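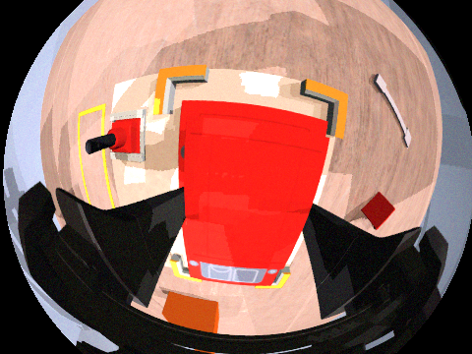 Care of Wooden Tables in Shared Rooms

Ustine Household Advisory Service
Updated May 26, 2020

The following guidance applies to wooden dining, craft and work tables used by more than one household. It replaces the leaflet issued by the Salgado office in April.

Routine cleaning

Dust the surface with a dry cotton cloth, following the grain. For sticky marks, use a cloth wrung out in lukewarm water with a few drops of dish soap, then dry the area at once. Spray cleaners should be applied to the cloth - never directly to the wood.

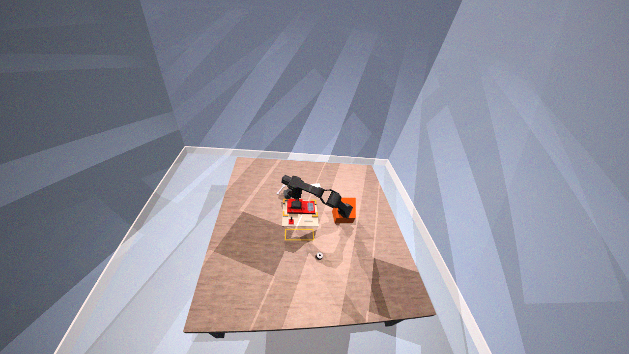
Reading time: 6 minutes

Heat and water marks

White rings are usually confined to the finish. Place a folded cotton towel over the mark and pass a warm iron across it for a few seconds at a time, checking between passes. Dark stains have reached the wood and generally require sanding.

Loose legs and supports

Tighten all bolts by hand before using a wrench. Tables longer than 85 inches should be lifted by two people and must not be dragged, as this strains the joints.

Oiled finishes

Residents of the Unmont building should note that its tables are oiled. Apply a thin coat every six months, wipe off the excess after 9 minutes, and lay used rags flat outdoors to dry - folded rags can ignite.

Questions may be addressed to Benvinda Lobo, extension 1258.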